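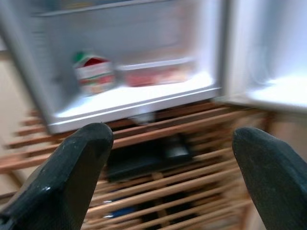 An open refrigerator, with two items on its floor.

Keep Your Bread Out of the Cold

By Sandamali Jayasinghe
Saturday, July 7, 2018

I want to write against the best-before date, and I know this is not a popular opinion in my building. My neighbors throw away yogurt on the morning after the printed day, as if it became poison at midnight. I grew up in a house where my grandmother smelled the milk, and if the smell was good we drank it. She could not read the language on the carton anyway.

In April I started to write down everything I threw away in my kitchen. I am one person and I thought the list would be short. At the end of the month it came to about 40 dollars, and most of this was food that I never even opened. I had looked at the date, felt a little afraid, and put it in the trash. The worst was a cheese from Niazi, the shop on my corner, which cost more than my lunch.

The date is a guess made by the seller. For many foods it says when the taste is best, and the seller has a good reason to be careful, because a customer who eats a tired cracker may not come back. I do not blame them for it. But we read this guess like a law. With fresh meat and fish I follow the label strictly, and I ask you to do the same. With mustard, I think a grown person can decide alone.

My second complaint is about size. When I moved here, my kitchen had a very small refrigerator and I was ashamed of it when guests came. Now I have a big one, and I waste more. In a big refrigerator the old things travel to the back and live there in peace. My cousin in Boter shops every second day with one bag, and she knows each thing she owns.

People answer me that they have no time to shop so often. This is a fair answer. I work late too, and on some evenings the bus passes Niazi when the lights are already off. Still, I would like the shops to sell half a cabbage without making a face.

And please take the bread out of the refrigerator. It goes stale faster there, and my grandmother was right about this also.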